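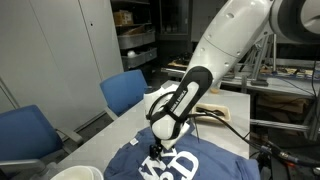 第二章　采购、预算与场地规划

布料操作工位的预算，最容易漏掉的是机械臂报价单以外的部分：台面、走线、夹具、备件、工时。本章供准备立项的实验室和小型产线使用，按顺序做完各步，可以得到一份能直接交给采购的清单。规划台面时要以实际工件为准。一件T恤对折后铺在台面前部，衣身仍会垂到台沿外，夹爪又要压到领口附近，线缆从夹爪一侧绕出来再横过台面，三样东西抢同一块地方。台面尺寸、臂的安装位置和走线方向应当一起定，分开定的话往往要返工。

最后更新：2022年2月27日

适用范围：Skoria 布料操作工位，单臂和双臂配置。移动底盘不在本章范围内。机械臂本体的电气安装和安全回路见第四章，夹爪标定见第五章。

2.1　开始之前

以下资料没有准备齐，不要开始询价：

- 工件清单，含最大件展开后的长和宽。衣物按平铺计算，袖子要算进去。
- 房间平面图，标出门、柜子、插座和网口的位置。
- 单位的采购门槛和比价规则。
- 现有设备里可以挪用的部分，例如显示器、工作台、置物架、收纳箱。

注：挪用设备也要写进清单，金额一栏填零，备注栏写原资产编号。验收时审计会问。

2.2　确定配置

1. 先写任务，再选臂。任务写成一句话，例如“将一件平放的短袖T恤折成规定尺寸”。任务里出现“展开”“抖平”“翻面”等动作时，按双臂配置询价。只做单侧折叠和推移，单臂可以满足。

2. 核对工作半径。以底座中心为圆心，在平面图上画出标称半径，再把靠外的一圈扣掉。臂接近伸直时姿态选择很少，夹爪难以保持竖直向下，布料任务恰好大多需要竖直向下。扣掉之后剩下的范围还要盖住工件的全部抓取点。

3. 核对负载。布料本身很轻，负载主要花在夹爪、法兰转接件、线缆和可能加装的相机上。把这几样的重量相加，填入表A第三行。

4. 选夹爪。平行夹爪通用，价格也低，指尖要按布料另做。询价时请供应商分别报出夹爪本体和指尖的价格，指尖属于耗材，每年都要续。

5. 选控制方式。需要人工示教采集数据的，把示教设备单列一项，不要并入机械臂。两者折旧年限不同。

注意：不要用演示视频判断夹爪是否合适。请供应商用你方的工件试夹，试夹时你方人员在场，试夹记录双方签字后附在合同后面。

2.3　编制预算

Skoria 的预算表（表A）共17行，请不要删行。不需要的行填“无”，后续的人才看得出是考虑过不要还是忘了写。

1. 填写设备行。机械臂、控制柜、夹爪、转接法兰、急停按钮、示教设备。控制柜有时已含在臂的报价里，向供应商书面确认后再填。

2. 填写台面和结构行。工作台、安装板、铝型材、立杆、横梁、桌边夹具。桌边夹具单价低，数量常常不够，临时固定相机和线缆都要用到。

3. 填写线缆行。动力线、信号线、网线、扎带、绑带。臂身上的线用绑带分段固定，每个关节两侧各留一段松量。夹爪线的备用线至少买一根，规格与原线一致，长度2米以下的不建议选，绕过腕部和肘部之后就不剩多少了。

4. 填写计算与显示行。控制主机、显示器、交换机、存储盘。控制主机和训练用的机器分开列。

5. 填写工件和耗材行。试验用衣物、指尖备件、清洁用品。衣物要成批买同一款，中途换款会使前后数据不能比较。颜色和印花都写进规格栏。

6. 填写人工行。安装、调试、培训、风险评估。内部人员的工时也折成金额。

7. 填写预备费。首次建设工位的，按设备总额的17%计提。已有同类工位的可以降低，降低的幅度由项目负责人书面说明。

注：运费、关税和保险不要并进设备行。汇率变动时这几项要单独重算。

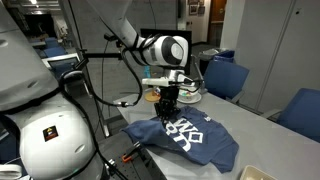

Rocío Mosquera 对上一版的意见是：预备费定得不低，可真正超支的地方是人工。她在 Vumville 的工位上，设备部分几乎没有动用预备费，安装调试却比计划多用了一倍的工时，多出来的工时大半花在反复移动安装板和重新走线上。她建议把人工行拆开，安装归安装，调试归调试，各自设上限。

本版采纳了拆分的建议，表A第十四行和第十五行已经分开。上限由各单位自定，手册不作规定。

2.4　询价与交期

1. 同时向至少三家发出询价单，附同一份任务说明和同一份平面图。询价单模板见附录二。

2. 要求报价单逐项列出，不接受“整套”报价。整套报价在后期更换夹爪时无法核减。

3. 询问交期时分开问：本体交期、夹爪交期、备件交期。通过 Bélanger 订货的用户，本体按14周排计划，夹爪和备件以其书面回复为准。

4. 把交期最长的一项作为关键路径，其余各项倒排下单时间。工作台和型材可以晚下单，安装板不能晚，底座孔位要靠它确认。

5. 确认售后条款。至少写明响应时间、备件存放地、返修期间是否提供替换件、运费由谁承担。

注意：跨年度的项目，11月以后下单的设备多半不能在当年完成验收。请事先与财务确认款项能否结转。

付款节点建议设为签约、到货、验收三次。验收款的比例不要太低。验收标准写成可以当场测的内容，例如用指定工件连续完成多少次指定动作，失败一次如何处理，由谁计数。“运行稳定”“性能良好”之类的措辞不能作为验收标准。

2.5　场地规划

1. 在地面上用胶带标出工作台和臂的底座。先不要固定任何东西。

2. 标出工作范围。用前面扣减后的半径，从底座中心拉绳画弧。弧线以内不应有固定座位。椅子、垃圾桶和回收桶是可以移动的，也要给它们画出停放位置，运行前一律归位。

3. 检查柜门。靠墙的高柜如果柜门开启后进入弧线以内，换柜子位置或者换臂的朝向。

4. 检查视线。操作者坐在主机前应能看到整个台面和急停按钮。显示器放在台面远端时，确认它不在臂的运动路径上，也不遮挡操作者。

5. 定安装板的位置。安装板靠台沿安装，网格孔方向与台沿平行。先用夹具临时夹住，试运行通过后再上螺栓。

6. 定走线方向。线缆从臂的外侧下行，经台沿进入接线区，避开工件经过的区域。接头集中在一处，贴标签。
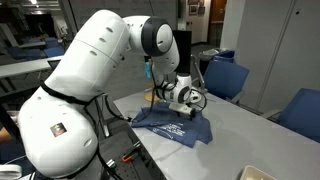 图2-3　安装板、橙色手柄夹具与台面上的工件

7. 留出辅助物品的位置。浅托盘用来放小件，放在台面角上，运行时夹爪碰不到的地方。台面上不用的物品在试运行前清走，留下的物品登记到布置图里。

8. 安排存放。备件箱和工具放在工位外的置物架上，与工位之间留出一人通过的宽度。

小心：用夹具临时固定的安装板只能用于低速试运行。未上螺栓前不得提高速度，不得安装第二台臂。

关于双臂配置，两台臂的间距没有统一数值。做法是先把两台臂的扣减半径画在同一张平面图上，重叠区应盖住工件折叠线两侧，再检查两台臂在重叠区内同时下探时肘部是否相碰。肘部干涉在平面图上看不出来，要用仿真或者用纸箱搭出大致高度来试。纸箱的办法粗糙，但在下单前做一次就能发现大部分问题。

双臂的线缆不要共用一条走线路径。检修其中一台时，另一台的线也会被牵动，标定随之失效。预算里为第二条路径另列绑带和线槽，费用不大，不过很多用户是装好以后才补的，

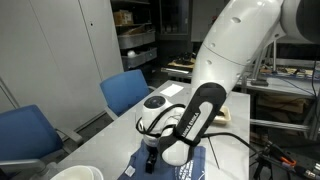 补的时候要把已经固定好的线全部拆下来重排，停机时间远比材料贵。如果当前只买一台臂，以后可能加第二台，请在第一台安装时就把另一侧的走线空间和安装板孔位留出来，并在平面图上注明“预留”。

供电方面，两台控制柜不要接在同一个插线板上。插座数量不足的，请电工增设，增设费用填入表A的安装行。网线同样按两路布置。

2.6　运行费用

采购预算之外，还要准备首年的运行费用。下列各项逐月登记，年底作为下一年预算的依据：

- 指尖和夹爪线的更换次数
- 试验衣物的报废数量
- 操作人员的实际工时
- 停机时长和停机原因
- 外部服务的次数和费用

指尖更换的时间没有固定周期。出现打滑、勾丝或两指闭合不齐时即更换，旧件保留到下一次盘点。衣物反复抓取后会变软起毛，折叠表现会变，单件衣物用到什么程度报废应在项目开始时写明，中途不改。

注：首年登记表由 Kedatbridge 提供空白模板，可以自行增列，不要改动已有的列名，否则导入汇总表时会报错。

2.7　提交前核对

提交采购申请前逐条核对，有一条不能确认的，退回相应小节：

1. 任务说明只有一句话，且写明了工件。
2. 工件最大件平铺尺寸已填。
3. 负载计算含夹爪、法兰、线缆和附加相机。
4. 表A各行无空白。
5. 预备费比例已填，低于规定的附有说明。
6. 三份报价逐项可比。
7. 最长交期已标出。
8. 平面图上有半径弧线、急停位置和预留位置。
9. 验收标准可以当场测。
10. 首年运行费用已另列。

故障情况：申请被采购退回，最常见的原因是设备名称与报价单不一致。表A的名称请照抄报价单，自己的叫法写在备注栏。第二常见的是把示教设备归入了办公设备，请改为专用设备后重新提交。

下一章：到货检查与开箱。

读者评论

Manon Lachance
表A第三行的单位没有写。我们这边有人填了克，有人填了千克，汇总的时候才发现。希望模板里直接锁定单位。

匿名
请问转接法兰能不能自己加工？报价单上这一项比我预想的高，我们学院有机加工车间，只是交给外面做比较省事。另外自制件在表A里填多少钱？

Kedatbridge 文档组 回复 匿名
可以自制，孔位公差见附录四。材料费填入设备行，加工工时填入人工行。自制法兰不在保修范围内，请在备注栏写明。

小周
2.5 第5步救了我们一次，先夹住试了两天，把板往左挪了三个孔位才上的螺栓。纸箱那个办法也试了，纸箱太轻，一碰就跑，里面要放点重的东西。

Manon Lachance
附录二的链接打开是旧版询价单，没有分开列指尖那一栏。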